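Unit 6 handout: Shading on curved surfaces
Rev. Apr 11, 2019 – A. Vogler

Read this before the lab. Sections 6.1 to 6.3 are covered in the lecture; 6.4 is reading only and will be needed for the June project.

## 6.1 Diffuse reflection

A perfectly matte surface sends incoming light out equally in all viewing directions, per unit of projected area. Its brightness depends only on the angle θ between the surface normal and the direction to the light:

`L = (ρ / π) · E₀ · cos θ`

where ρ is the albedo (between 0 and 1) and E₀ is the irradiance on a surface facing the source. When θ passes 90 degrees the surface is turned away and the direct term is set to zero. Do not let the cosine go negative in your code. The most common bug in last year's submissions was a missing clamp.

The viewing direction does not appear in the formula. If a surface changes brightness when only the viewer moves, the diffuse model is incomplete for that material.

## 6.2 The cylinder

On a flat matte plate under a distant light, θ is constant and so is the shading. On a cylinder the normal turns with position around the axis but stays fixed along it. Lines of equal brightness are therefore straight and parallel to the axis, provided the light is distant and nothing casts a shadow on the surface.

Let φ be the angle around the axis, measured from the direction of the light projected onto the cross section. Let β be the angle between the light direction and the cross-section plane. Then

`cos θ = cos φ · cos β`

Tilting the light toward the axis scales the whole profile by cos β. The position of the maximum does not move. A nearby source breaks this: both distance and direction vary along the axis, and the equal-brightness lines bend.

A pale blue-gray matte cylinder lit from the left goes from almost white-blue on that side to a darker gray on the right, while the white band at its base stays much brighter than the body.

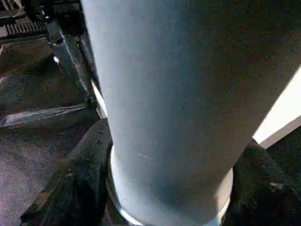
## 6.3 Separating albedo from shading

A single brightness value cannot tell you whether a patch is dark paint in strong light or light paint in weak light. Two working assumptions are used in this course:

- Shading varies slowly across a smooth surface.
- Albedo is constant within a region and jumps at its border.

Both fail at creases, where the normal jumps as well. Mark creases by hand before running the solver.

## 6.4 Lab data

The Dreßler set has 952 samples, taken around a painted tube at a fixed height. Discard the first 102, which were recorded with the shutter closed – use them only to estimate the dark level. Subtract that level before fitting. Fit ρE₀ and the light angle by least squares, using lit samples only. Readings over 400 are saturated and must be left out of the fit.

Hand in the fitted values, a residual plot and 2 sentences on where the model fails.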